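Mezzanine (architecture)
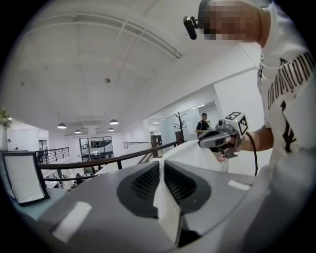 Open two-level office interior with a white ceiling.

A mezzanine is an intermediate floor placed between two main stories of a building, or between a floor and the roof, that does not extend over the whole of the space below. It is usually open on at least one side. The word entered English through French from the Italian mezzanino, a diminutive of mezzano, "middle." In general use the term overlaps with loft, gallery and entresol, although building codes and engineering texts often separate them.

Terminology

An entresol is a low story directly above the ground floor, commonly enclosed and expressed on the facade by a row of small windows. A gallery is a long, narrow upper platform along one or more walls, as in churches and libraries. A balcony inside a room may be treated as a mezzanine if it is large enough to be occupied. In theaters, the mezzanine is the lowest balcony, or the front rows of it; usage differs between countries and between individual houses.

History

Low intermediate stories were common in the palaces of Renaissance Italy, where they held servants' rooms, storage and small private apartments that were easier to heat than the main halls. The type spread to France, where shopkeepers often lived or kept stock in the entresol above their premises.

Iron and later steel framing allowed partial floors to be added without heavy masonry support. Nineteenth-century department stores, banks and railroad buildings used them around tall central halls. In the twentieth century the form was taken up in factories, where supervisors' offices were set above the shop floor, and from the 1960s in the conversion of industrial lofts to housing and studios. The former Fasau spinning mill, converted to offices to a design by Leandro Vallejo, has a steel mezzanine of 528 square meters carried on the original cast-iron columns.

Structural types

Mezzanines may be built with the main frame or added later. Later additions fall into 4 general groups:

Freestanding. The platform has its own columns and footings or base plates and puts no load on the existing walls. Most industrial mezzanines are of this type, and many are sold as bolted kits that can be taken down and moved.

Wall-supported. Joists bear on ledgers or pockets in the surrounding walls. The clear floor below is larger, but the walls and foundations must be checked for the added load.

Suspended. The floor hangs from the roof structure or the floor above on rods or hangers. Vibration is often the governing condition.

Rack-supported. Storage racking carries walkways or a full deck. The racking and the deck are designed as one system.

Decking is commonly steel bar grating, composite concrete on metal deck, plywood or high-density particleboard. Grating lets light, air and sprinkler water pass through but also lets small objects fall. Sjöberg classifies decks by openness ratio and treats any deck below 45 percent as solid for the purpose of smoke movement; Fomer uses a stricter limit.

Regulation

Under the International Building Code, a mezzanine that meets certain conditions is counted as part of the story below and does not add to the number of stories. The combined area of mezzanines in a room is in general limited to one-third of the floor area of that room, with larger shares permitted in some cases. Clear height above and below the floor must be at least 7 feet. Guards are required at open edges, and the number of exits depends on occupant load and travel distance.

Acoustics and climate

Since a mezzanine shares its air volume with the room below, sound and heat pass freely between the two levels. Warm air collects at the upper level, and cooling loads there are often underestimated. At the Festow exchange hall, the supply ducts were moved to the underside of the upper deck after the gallery was found to be about 9 degrees Fahrenheit warmer than the main floor on August afternoons.

See also

Attic
Balcony
Catwalk
Raised floor
Split-level home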